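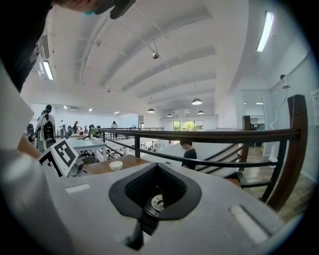

Prepared by Khurram Bajwa, with field checks by Tanveer Warraich
Last updated 2019-09-07

Birkik Upland Breeding Bird Records

README

What this is

Birkik is a set of breeding season records for wading birds and a few other ground nesters on the hill pastures above Bratport. It covers 106 survey squares, each one kilometer on a side, walked over 14 seasons. The main species are lapwing, curlew, snipe, redshank and golden plover. Skylark and meadow pipit were added later and are less complete.

The records were first kept on paper map sheets and in field notebooks. They were typed up in one pass and then checked against the sheets. This release replaces the earlier spreadsheet that went by the name Rekonex. If you still have a copy of Rekonex, please stop using it. Its grid references for the northern squares were shifted one square east, and several people have built maps on it without knowing.

What is in the folder

visits.csv has one row per visit to a square. It gives the square code, observer code, start and end time, wind, cloud and rain.

birds.csv has one row per bird or group of birds recorded on a visit. Join it to visits.csv on visit_id.

squares.csv has one row per square, with height, main vegetation, grazing and whether there is open water.

species.csv lists the species codes. We used our own short codes in the notebooks and kept them, so do not assume they match any other list.

notes.txt holds remarks that would not fit in a column. It is worth reading before you drop an odd-looking value. Many of the odd ones are explained there.

How the birds were recorded

Each square was meant to get 3 visits a season, the last of them in July to pick up late broods. Observers walked a fixed route at a steady pace and stopped at set points to scan with binoculars. Birds flying straight over were written down but marked F in the activity column. Leave them out if you want breeding pairs.

Visits began after sunrise and were over by noon. Nothing was done in heavy rain or when wind made it hard to hear. In poor springs this meant that the first visit was late or missed, and the row is simply absent. There is no zero row for a visit that did not take place. A visit with no birds does have a row in visits.csv and nothing in birds.csv, so take care with the join.
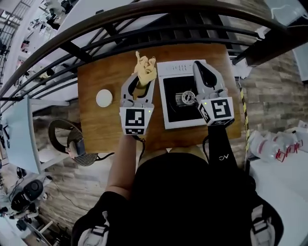
Pairs were estimated from the activity codes after the season ended. Display, alarm calling, distraction behavior, a nest or chicks all count as evidence of a pair. A single bird feeding quietly does not, unless it was in the same field on two visits. Snipe are the exception. They sit tight and are easily missed, so any drumming or chipping bird was counted as a pair.

Known problems

Coverage is uneven. Only 21 squares were walked in every season. Use the column core in squares.csv to pick these out if you want a trend. The others came and went with access and with how many people were free that spring.

Observers differ. The observer code is included so you can allow for this. Tanveer walked the western squares for most of the run, and a change of hands there shows up as a drop in pipits that we do not believe.

Vegetation was scored once, at the start, and has not been redone. The Ionescu plantation was open rough grazing when its squares were scored and is now under young trees. The vegetation column still says grass.

Chick counts are minimums. Observers were told to move on when adults became agitated, and they did.

Locations

Nest positions have been removed. Birds are placed only to the square, including those that were marked to the field on the original sheets. Please do not ask for finer positions for curlew or golden plover. For the other species we can sometimes supply field-level records if the farmer agrees, so allow plenty of time.

Using the records

You may use the files for study, teaching or local planning work. Credit them as the Birkik Upland Breeding Bird Records and give the release date at the top of this file. If you publish a map, state which squares were left out. Do not sell the files or post altered copies under the same name.

A low count in one square in one year means very little. Mist, a late spring or a walker with a dog can all do it. Group squares by valley or by height band before you say anything about change.

Corrections

Send corrections to Khurram with the visit_id and, if you have it, a scan of the notebook page. Changes go into the next release and are listed at the end of notes.txt under the observer's code. The eastern map sheets are still being read a second time, so expect small changes to snipe and redshank there.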